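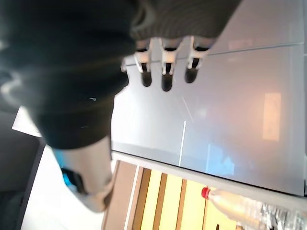
Wilma Lamont has been selling and planning kitchens at Bellside for long enough to have a ready answer to most complaints about steel refrigerators. I brought her several. I have never been convinced that a full wall of metal belongs in a room where people cook, and I told her so before we sat down. The finish is my first problem. Even a light gray panel with one thin seam near the top won't stay plain for long, and a blurry patch of orange-pink was glowing on it where there should have been nothing to look at. Lamont sees that as a plus. "It brings the room to life," she said. I said it brings the room into the refrigerator door, and she laughed and wrote something down.

The thing I really came to ask about was the bottom drawer. Bellside has been pushing it since January, under the name Planero, on the tall Brovard models. It slides out on its own from below the lower door. The brochure calls it "the family drawer." I asked Lamont what a family is supposed to put in it.

"Drinks, mostly," she said. "Small bottles, juice boxes, whatever the kids grab. You don't have to open the big door every time."

How often does a household open the big door just for a drink? She didn't have a number and, to her credit, didn't make one up. "A lot," she said. "Watch your own kitchen for a day."

I have watched my own kitchen. The drinks go in the door, because the door has shelves that hold them upright.
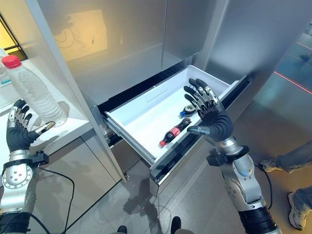
The lower drawer pulled out, with two small bottles inside.

Lamont agreed that a bottle on its side takes up more floor than one standing up. "But you're looking down into it," she said. "You see everything at once. Nothing gets lost behind the mayonnaise." I pointed out that you see everything at once when there is next to nothing in there. A cola and one other small bottle would look tidy in a bathtub. What does it look like the night before a birthday party?

"Then it's full," she said. "Full is fine. It's a drawer."

She is more persuasive on cleaning. The inside is white plastic with a raised rim, and she says a spill stays put until you wipe it up. I asked about the rails on either side, where the black parts and the sliding mechanism show once the drawer is out. Crumbs love a rail. I have an oven drawer at home that has sounded like a gravel road for years.

"You vacuum them," Lamont said. "With the narrow attachment."

Do customers do that?

"Some do."

Bellside charges $639 for the drawer as an add-on, on top of a refrigerator that starts at $4000. Having it fitted after the fact costs another $200, and Lamont doesn't recommend it. "If you want it, want it at the beginning," she said. I asked whether the price had come down at all since the launch. It hasn't.

For a second opinion I called Kenneth Lennox, who installed kitchens for Boersma until he went out on his own. He has put in four of these drawers, and he is less bothered by the drawer than by where people want it to go. "They draw it up on paper with everything shut," he told me. "Then there's a cabinet door standing open next to it and they can't pull the drawer without thinking about it. You have to draw the kitchen with everything open. Hardly anyone does."

I took that back to Lamont, and it was the one time in the conversation she slowed down. She said the planners at Bellside do check for doors that meet. Then she said they check for it "if the customer brings accurate measurements," and I asked how many customers do that, and she said it was a fair question.

We talked for a while about the counter. Her view is that a low drawer keeps drinks off it, and that a low white cabinet with a clear top next to the refrigerator is the best thing you can give a cook. I like a clear counter too. But there was a water bottle lying on its side on the white countertop right beside the open drawer, red cap and all, and I couldn't resist mentioning it. "You can't design for that," Lamont said. I think you have to. A drawer that sits near the floor asks you to bend down, and the counter doesn't ask for anything.

What would she say to someone with bad knees? "I'd say don't buy it," she answered, quickly, and I liked her better for it. She would steer that customer to a Brovard without the drawer and spend the money on lighting.

I asked if she has one at home. She does not. She rents, and the refrigerator came with the apartment. It is white and has a freezer on top, and she keeps her drinks in the door.

We use cookies to improve your experience on this site. By continuing to browse you agree to our use of cookies. Accept | Manage preferences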